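Virura (software)

Virura is an open-source software package for controlling robot arms that pick and place objects using a camera mounted at the wrist. It handles perception, grasp planning and motion control in a single process, and is used mainly in teaching labs and small workshops.

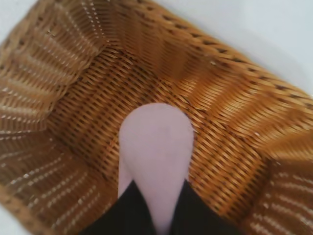
The package was first released in August by a group of developers working in Oststead. It grew out of an earlier set of scripts called Flesby, which could move an arm to fixed positions but had no means of correcting its path once a move had started. Rhys Harawira rewrote the motion code and remains the lead maintainer. The most recent stable release, version 3, is dated 5 April 2025.

Contents
1 Design
2 Perception
3 Planning
4 Container handling
5 Tooling
6 Limitations
7 See also

Design

Virura is built around a loop that reads the wrist camera, updates an estimate of the nearby surfaces and sends a short motion command to the arm. The command is replaced each time the loop completes, so the arm never commits to a long path. The low-level joint controller runs separately at 400 Hz and will bring the arm to a stop if no new command reaches it within 40 milliseconds.

Most of the code is written in C++, with Python bindings for scripting. Settings are kept in a plain text file that is read at startup. Changing the camera mount requires a new hand-eye calibration, which is stored in the same file.

Perception

The perception module takes color images only. Each image is reduced to a grid of patches, 64 to a side, and every patch is given a label such as object, container wall, container floor, gripper or background. Patches that belong to the gripper are masked out before the rest are processed, as the fingers are nearly always in view of a wrist camera.

Motion blur is a common source of error. When the wrist turns or descends, parts of the view smear while others stay sharp, and woven or ribbed surfaces can turn into long streaks that resemble edges. Virura gives each patch a sharpness score and lowers the weight of blurred patches in the surface estimate. If too few sharp patches remain, the arm is slowed until the score recovers. This behavior was added in version 2 and can be turned off.

Planning

Grasps are chosen by a method known in the documentation as the Kováčik ranking, after the test suite in which it was first used. Candidate grasps are scored by clearance from nearby walls, by the angle of approach and by how far the arm would have to travel. The highest-scoring candidate is tried first. A failed grasp lowers the score of its neighbors, which keeps the planner from repeating the same attempt.

Container handling

Boxes, trays and baskets are treated as a special case. The planner looks for a rim and fits a closed outline to it, then treats the area inside as a region that may be entered only from above. Flexible containers are given a wider safety margin, because their walls can bend when touched.

A container is reported as empty when no object patches are found on its floor in several images in a row. Coarse weave was often mistaken for small objects in early versions. Later releases compare each patch with the repeating pattern around it and ignore differences below a set threshold.

Tooling

A viewer program replays recorded sessions and draws the patch labels over the camera images. It can also step through the planner's decisions and show the score of each rejected grasp. Logs are stored with one folder per session, and a command-line tool converts them for use in training new labeling models.

Limitations

Virura does not support more than one arm at a time. Clear plastic and polished metal are poorly handled, and the manual advises against using the package near people without separate safety equipment. Support for depth cameras has been requested by users but is not part of the current release.

See also

Visual servoing
Hand-eye calibration
Bin picking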